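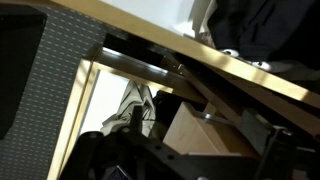
So I've finally gone and done it. Yesterday I drove out to the airfield at Wallport, signed a stack of forms, got zipped into a jumpsuit with somebody else's grass stains on the knees, and went up for my first tandem jump. I slept maybe four hours afterward and I'm writing this before work with coffee and very sore shoulders. I LOVED it.

Some background for anyone new. I've been scared of heights since I was a kid (the high board at Stetwood pool still makes my palms sweat when I drive by). Last July I watched a bunch of canopies come down over the fields from the side of the road, pulled over, and sat there for the better part of an hour with the windows down. After that I couldn't leave it alone. I read everything. I watched landing videos at lunch. My coworkers got very tired of me.

The ground class was better than I expected. They have you lie on your belly on a padded bench and practice the arch, hips down, chin up, feet tucked back, and you feel ridiculous, and then you do it again until the instructor stops correcting you. They also spend a good long while on the gear. There's a main canopy and a reserve, and a little device that will fire the reserve if you're still falling too fast too low. The one on our rig was a Nesix, and I got to see the display lit up before we boarded. I asked a million questions and got a real answer to every one of them. 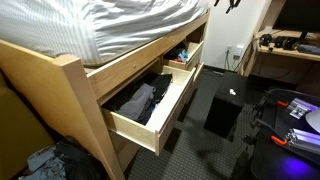 The plane ride was the worst part for me. It's loud, you're sitting on the floor between someone's knees, and the climb goes on and on. I kept looking at the altimeter on my wrist and thinking we must be nearly there, and we were never nearly there. One of the regulars across from me was napping. Napping!

Then the door rolls up and the cold comes in and everybody gets cheerful. My instructor tightened the last two straps, we scooted down the floor, and I remember my toes over the edge and a brown river down there that I've driven across a thousand times. I don't remember leaving. I remember the noise, and my cheeks flapping, and the horizon going all the way around. We hit 115 miles an hour, and it doesn't feel like dropping at all! There's no elevator stomach. It's more like leaning on a very strong wind.

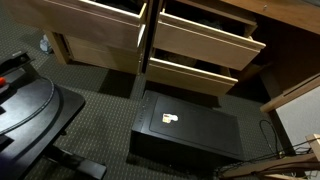 When the canopy opened it went so quiet that I laughed out loud. We could talk in normal voices up there. I got to hold the toggles and do a couple of slow turns (left is easier than right, for whatever reason), and then we lifted our legs and slid in on our butts in the wet grass.

For those asking about gear, the goggles are Hyun, they go over glasses, and they didn't fog up once. Wear sneakers that lace tight. Eat breakfast, even if you don't want it.

I've already put down a deposit for the first solo course. The logbook in the office had a jumper on number 866, and I'm on number one, so I've got some catching up to do. Next class is in two weeks if the wind behaves, and I'll post again after that.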